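The small room, finally

25 September 2024

Readers who have been here since December will remember that I promised to deal with the small room "over the holidays." I did not say which holidays.

For anyone new: we rent the ground floor of a former showroom, and at the back is a small room that has been, in order, a store room, a place to eat lunch standing up, and a place to put things nobody wanted to carry to the dump. I write about it more than it deserves. It has the best floor in the building and for most of a year I couldn't see it.

The floor

It had carpet tile on it when we moved in. Gray, with a fleck. I pulled up one corner to see what was going on and found more glue than I have ever met in one place. The glue took two weekends and a scraper from Findard that cost $19 and was worth every cent until the handle came off.

New boards went down after that, light wood in a chevron. The installer wanted $800 more than for straight planks and explained why at some length, with a pencil. I nodded. I had already decided and was only waiting for him to finish so I could look pained and say yes.

It gets a damp mop and a floor soap from Vellier that smells like a dentist's idea of a lemon. I tried the oil soap first. Don't.

The walls

White. I brought home seven sample cards and taped them all up, and for a week I had opinions about undertones that I am not proud of. We bought the Gezer paint in the end, the one called plain white. Two coats, then a third behind the door where I had leaned on it.

The poster of the green hills and blue sky stays. I was outvoted. I wanted one bare wall and was told that a room with no outside in it needs some grass from somewhere. The red fire-extinguisher cabinet stays too, and is by now the most cheerful thing we own. Same for the yellow sign by the door, which I have painted around so carefully that I feel we have a relationship.

Then there's the tall white panel with the two big gray circles. It was supposed to be fixed flat to the wall. It is propped at an angle, as it has been all summer, and I walk around it.
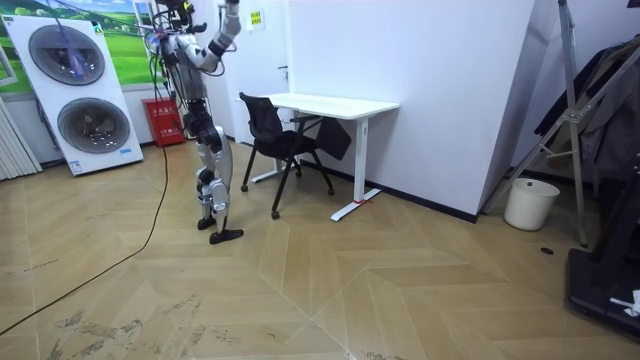 Still to do

The blinds need a wipe, slat by slat, which I have been saving for a day when I deserve it.

The panel wants proper brackets. I ordered a pair from Brirevia and they sent one, along with a very nice catalog.

The door handle is small and a little loose, and I have the right screwdriver somewhere. I'd guess it's in one of the boxes that used to be in this room, and those are now in the hall.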